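# Rim-strike fault

A **rim-strike fault** is a failure in two-arm pick-and-place work in which a held object, or the gripper holding it, meets the wall of a container during lowering and the controller records the contact as arrival at the floor. The gripper then opens early. The object drops inside the container, drops outside it, or stays balanced on the edge.

The fault was named in March by Jarlath Horgan at the Ukbridge test hall, after a run of 315 placements on the Rillel cell. In that run 40 objects were released too high. The log marked every one as a success.

## Cause

The Rillel controller inferred contact from a rise in wrist load. The threshold suited trays with hard walls. A soft wall yields under load, so the rise is slow and looks much like an object settling on a padded base. Aluminum cans made matters worse - a can held by its sides may slip between the finger pads before the threshold is reached.

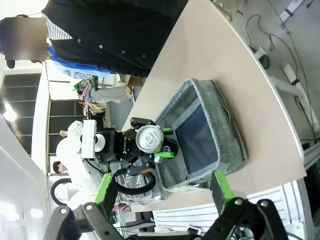 *Nosley Handbook of Handling Faults*, vol. 40, p. 200

Felt baskets with thick, rounded rims are a common test item for the fault. The wrist camera on one arm can view the other arm's gripper and its load near the rim, but the Rillel software used that view only for planning the approach. It was not read again during lowering.

## Safety

A false release is a hazard when people stand at the table. Loose cables and plastic bags near the container add a snagging risk to the return stroke, which starts as soon as the gripper reports open.

## Correction

The Fodor patch, issued in October 2018, added a height check. Release is blocked unless the wrist is within the expected band above the container floor. If contact comes early, the arm stops, backs off along its path and asks for a new approach. Horgan noted one remaining weakness: a basket moved after the first scan still carries its old floor height - the check then passes or fails on stale data.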